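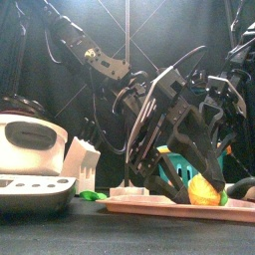 Why are soft toys soft?

A soft toy has two main parts: the cover and the filling. The cover is usually plush. Plush is a fabric with lots of short threads standing up on one side, a bit like very short fur. When you stroke it, the threads bend over and then spring back.

The filling is often polyester fibre, which is a kind of plastic pulled into fine, curly hairs. Air sits in the gaps between them. Squeeze the toy and some air is pushed out. Let go and the curls open up again.

Toys shaped like fruit or vegetables are sewn from pieces. Any leaf or stalk is cut out separately and stitched on.

Try it: press a soft toy with 2 fingers, count to 7 and let go. Does it go back to its old shape?

Words to know
Fibre: a very thin thread
Plush: a soft, furry fabric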